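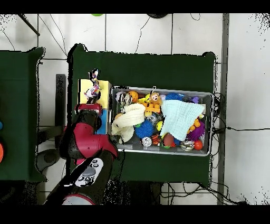
The red and black arm and a tray packed with toys, open day in Wurthorpe

About us

Wundton is a small robotics workshop in Wurthorpe, and we love having people in! Our open day on 17 October 2020 brought 66 visitors – kids, parents, a few retired machinists – and they asked wonderful questions about grippers and why soft toys are harder to pick up than balls. School groups are welcome too. Write to us and ask for the Kumach tour.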